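Search this guide Go

Setting Up the Drinks Corner
Part 2: Filling the fridge and keeping the table usable

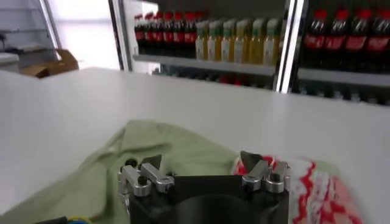 Okay, so by now you've got the fridge plugged in and leveled (Part 1, and please don't skip the leveling, I did and the door swung open every time somebody walked past). This part is the fun one, because you finally get to put drinks in the thing! I've set up this same corner at Lornach and then again over at Salletti, and the steps below are the ones I'd follow if I had to start over tomorrow.

Before you start

Let the fridge run empty overnight. If you load it with warm bottles the minute you switch it on, it takes forever to come down to temperature and you'll end up turning the dial to max, then forgetting, then finding frozen juice. I loaded mine in April with the heating still on in the building and it was a long wait even so.

Wipe the shelves with a damp cloth and a drop of dish soap. Dry them too - bottles slide on a wet shelf.

Loading the shelves

1. Set your shelf heights first. Stand one of your tallest bottles on the shelf and leave a couple of fingers of space above the cap. Moving a shelf later means taking everything out again.

2. Pick one side for cola and the other for juice or tea, and keep it that way. People grab without looking, and they get grumpy if the sides get switched.

3. Line the bottles up shoulder to shoulder along the front, labels out, then fill in behind them.

4. Put new bottles at the back and pull the old ones forward. Yes, every time. I once found a juice that had been in there since before I started.

5. Close the door and press along the seal with your hand. If you feel a gap, something at the back is sticking out.

NOTE: Our fridge holds more than 100 bottles if you're stubborn about it, but I stop at 73. Henk Leemans and I tried packing it to the top and the bottles in the middle were still warm the next morning. Cold air needs somewhere to go.

CAUTION: Don't lay fizzy drinks on their sides on top of the standing ones. They roll when the door opens and I don't need to tell you what a dropped cola does (my shoes were sticky for days).

The table

6. Keep the table in front of the fridge, but pull it out far enough that the door opens all the way. Check this with the door, not with your eye! I've had to drag it back twice.

7. Use a plain cloth you don't mind washing. I like a soft green, it hides crumbs pretty well and still looks cheerful on white. Don't bother ironing it. Shake it out, and if it ends up bunched by lunchtime, so be it.

8. Snacks go on the table, never in the fridge. Chips get a weird damp smell in there and the bags take up bottle space.

9. At the end of the day, clear off any leftover bags and shake out the cloth. Wipe the tabletop underneath with warm water. A matte white top shows coffee rings like crazy, so get those while they're fresh.

NOTE: Skip the scouring pads. I used one on the Salletti table and there's a shiny patch on it to this day.

CAUTION: If a bottle leaks inside, take out everything on that shelf and the one under it before wiping. Sugar runs down the back wall and dries there.

Restocking orders go through the Dhanial list, which I cover in Part 3.

Related sections
Part 1: Placing and leveling the fridge
Part 3: Ordering and the Dhanial list
Defrosting without a flood
The Sketadia shelf clips and how to fit them

We use cookies to remember your settings. Accept Manage preferences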